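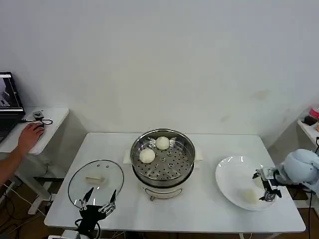 Steamed bun

A steamed bun is a soft, pale bread roll made from wheat dough and cooked over boiling water instead of in an oven, so it never gets a brown crust. In China the plain sort is mantou and the filled sort is usually baozi, though my family in Wollar called the lot of them "buns" and I still slip up!

The dough is flour, water, yeast and a bit of sugar. I weigh mine out at 60 grams a bun (Leonora Navarro, who taught me, goes bigger, and hers are always gone first). After shaping they want a second rise, and then into the steamer, well spaced, as they puff up a fair bit.

Bamboo steamers have the romance, but I'm a convert to metal baskets with a perforated floor. They rinse clean in seconds and don't hang on to last night's fish. The catch is drips off a glass lid, which leave dimples in the tops, so some cooks wrap the lid in a tea towel. I give mine about 7 minutes with the heat off before lifting it.

Leftovers freeze beautifully and can be steamed again straight from the freezer. My favourite way is sliced, fried in butter and eaten with condensed milk.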